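本期话题:机器人到底能不能替我们收拾屋子

上一期登出以后,编辑部收到不少读者来信,问得最多的一件事是:家里的杂活,机器现在能干多少?有人家里已经用了扫地机,想知道下一步该等什么;也有在车间上班的读者问,厂里的理料、换筐、清台面,几年之内会不会有机器接手。这一期就集中谈这个问题。

先把话说在前面:能干的有一些,能放心交出去的很少。家务和车间杂活看上去是两回事,难处却差不多。流水线上的机械臂早就能一天到晚重复同一个动作,前提是零件每次都从同一个方向、同一个位置送过来。家里没有这个前提。茶几上的东西今天这样放,明天那样放,孩子放学回来又换一遍。车间里的杂活也是如此,凡是还留给人做的,多半就是位置不固定、形状不统一的那一部分。

为了写这篇稿子,我们同洛夫霍姆(Lovholm)实验室的弗蕾娅·赫布登(Freya Hebden)通了两次电话。她的小组做的是家居整理,主要在仿真环境里训练和测试,项目名叫“迈希”(Maihi)。所谓仿真,就是在电脑里搭出房间、地板、家具和摆设,再让一只虚拟的夹爪进去干活。撞坏了东西不用赔,半夜也能接着跑。

赫布登说,她们最初挑的任务都很小,把一件东西拿起来,挪到另一个地方,放稳,松开。人做这件事用不了几秒,也不会去想它。可是拆开来看,机器先要认出哪个是要拿的东西,哪个是背景;再判断从哪一侧下手,张多大,收多紧;拿起来以后要知道东西有没有在指间转动;放下时还得知道底下是不是平的。随便哪一步差一点,后面就全错。

她提到一个我们原先没有想到的难点,就是夹爪自己会挡住视线。摄像头装在手腕上,好处是离目标近,看得细;坏处是手一伸过去,画面的下半截就被手掌占掉了,要拿的东西常常正好藏在掌沿后面。手腕一转,整个房间也跟着歪过去,地砖的缝全成了斜线。人低头看自己的手,脑子会自动把这些调正,程序却要专门去学。

地面也会添麻烦。花纹碎、颜色深的地砖,斑块和细纹很多,程序有时会把一块深色斑当成一件小物品,或者反过来,把小物品当成斑纹漏过去。大片单色的面又是另一种情况,上面没有可供对照的细节,远近不好估计。一半亮一半暗的时候,明暗交界那条线还可能被误认成家具的边。

仿真房间里的两个画面,都是从夹爪一侧看出去的:
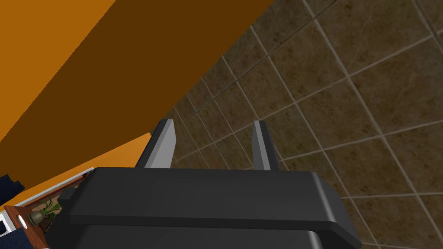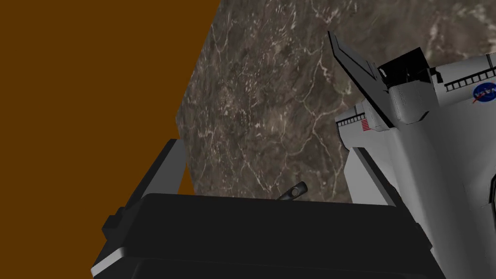 再说形状。方盒子、圆罐子,现在的夹爪拿起来已经比较稳,两根手指从两边一合就行。麻烦的是模型、玩具、盆栽这一类东西。航天飞机模型有机翼,有尾翼,机身又圆又滑,夹机身容易打滑,夹尾翼又怕掰断。盆栽的叶子又细又软,碰一下就弯,真正能受力的是花盆,可花盆往往被叶子遮着。赫布登的说法是,人拿这些东西之前已经知道哪里结实、哪里娇气,这种常识来自几十年的生活,很难一条一条写给机器。

迈希项目今年春天做过一轮内部测试。任务是把散放的小件收到指定的位置,成功的标准定得不高,东西到位、没有掉落、没有碰倒旁边的物件,就算完成。形状规整的物件,完成率是84%;形状不规整的,完成率是23%。赫布登特别交代,这是仿真里的成绩,换到真的房间、真的夹爪上,数字还要往下走,走多少要看灯光、地面和物件的重量。她们自己也还没有测完,所以没有给出真机的数字。

84%听起来不低,放到家里却不够用。一家人晚上收拾客厅,要挪动的东西总有一二十件,按这个比例,每晚都会有几件掉在地上或者放错地方,最后还是要人跟在后面再收一遍。有读者来信说,如果机器收拾完我还得检查,那我不如自己来。这个想法很实在,也正是家用机器迟迟没有铺开的原因之一。

车间的情况稍好一点。莱恩代尔(Lerndale)的一家小五金厂去年在包装段试用过一台带夹爪的机械臂,负责把成品从周转箱里拣出来,码到托盘上。厂方给我们看了试用期的记录:同一种产品连着拣,机械臂一班下来很少停机;换一种产品,就要重新示教,最初一次花了将近79分钟。这家厂产品种类多,批量小,有时一个上午要换好几回,算下来还是人工划算。后来他们把机械臂固定给了一种常年生产的铰链,其余的照旧由工人来做。现场的班组长对这个安排比较满意,说那种铰链边上有毛刺,以前谁也不愿意拣。

厂里还有一些活,他们暂时没有打算交给机器,比如清理台面。台面上可能有工具、抹布、半成品、茶杯,还有图纸。哪样该收,哪样该留,哪样是别人放在那里等着用的,工人看一眼心里有数。机器就算每样都拿得起来,也不知道该不该拿。这个问题同夹爪的本事关系不大,家里也一样存在。桌上一张折过的纸,可能是废纸,也可能是明天要交的单子。

那么家里现在能指望什么?我们把各方面的意见归拢了一下,按活的种类来说。

扫地、拖地。这一类最成熟,平整的硬地面基本可以交给机器。地上有电线、袜子、流苏地毯的,出门前还是得先收一遍。门槛高的老房子,一层楼里也可能过不去。

洗碗。洗碗机早就有了,卡在装碗和取碗。把一摞形状大小不同的碗碟插进碗架,对夹爪来说相当难,玻璃杯更难。实验室里有能做的演示,速度很慢,碗碟多半也是事先选好的。

叠衣服。毛巾、方巾这类四方的布料,已经有不少研究组能叠得像样。衬衫要差一些,袜子配对、翻面更差一些。布料软,拿起来以后形状全变,机器要不停地重新判断哪里是角、哪里是边。

收拾玩具和摆设。就是前面讲的这一类,目前基本停留在实验室和仿真里。赫布登估计,先能用上的大概是“把地上的东西都放进一个大筐”这种粗活,分门别类放回架子上要晚得多。

浇花。定时滴灌的装置便宜可靠,用不着机械臂。需要擦叶子、转盆、剪枯枝的,还是自己动手。

厨房备菜。切配有专门的机器,但一台只管一样,用完还要拆洗。有读者说洗机器的工夫比切菜还长,我们家里试下来也差不多。

有几位读者问到价钱。市面上带手臂的家用机器型号不多,价格变动很快,登出来等大家读到时可能已经不准,这里就不列了。想买的读者可以先问清三件事:手臂最多能提多重;机器不联网还能不能用;坏了以后是上门修还是要寄回去。第三条最容易被忽略。一台带手臂的机器分量不轻,寄一次很费事。

也有读者担心安全。家里有幼儿或者宠物的,带手臂的机器工作时最好有人在旁边。正规产品都有碰到阻力就停的功能,但夹爪合拢的时候,小孩的手指伸进去仍然会疼。赫布登的小组在仿真里专门放过会突然伸进来的障碍物,看程序能不能及时停住。她说这方面的结果比抓取本身好,停下来毕竟比拿起来容易,不过她还是不建议让机器在没有人的儿童房里干活。

关于车间读者最关心的岗位问题,我们问到的人看法不一。莱恩代尔那家厂试用机械臂以后,包装段没有减人,多出来的工时挪去做了检验。普朗盖特(Prungate)的一家家具配件厂则打算等两位老师傅退休以后不再补人,由机械臂顶上其中一部分工作。厂里的意思是,这几年本来也招不到愿意长期站包装线的年轻人。两家的规模和产品都不同,很难拿来互相比较,我们只把听到的照实登出来。

还有一位读者来信,篇幅较长,这里摘一小段:“我母亲一个人住,腰不好,弯不下去。她不需要机器会做饭会聊天,只要能把掉在地上的东西捡起来递给她就行。”我们把这封信转给了赫布登。她回复说,这恰好是她们下一阶段想做的事。从地上捡一件东西递到人手里,比收拾整间屋子范围小得多,可以慢,可以让人在旁边指一指,一次不成再来一次也不要紧。难的是递的那一下,人的手会动,机器要知道对方已经拿住了才能松开。松早了东西掉,松晚了人要跟它拔河。

她们计划先在仿真里做7种常见的掉落物,包括眼镜盒、遥控器、药盒和钥匙,再搬到真机上试。药盒排在最前面,钥匙排在最后,因为钥匙薄,平贴在地上,两根手指很难抠起来。现在市面上有一种手动的长柄拾物夹,捏手柄,前端就合拢,药店和五金店都能买到。赫布登说她自己的姑妈用的就是这个,短期内比任何机器人都管用。眼下有这类需要的读者,不妨先买一把试试,挑前端带橡胶垫的,夹药盒不容易滑。

迈希项目的真机测试定在秋天以后。赫布登答应到时把结果告诉我们,成绩不好也照样给。家里或厂里已经用上带手臂的机器的读者,欢迎来信讲讲使用情况,写明用了多久、主要做什么活、出过哪些毛病就可以,长短不限。下一期的话题是旧窗户的密封条,怎么量尺寸,怎么换,来信请在月底之前寄到。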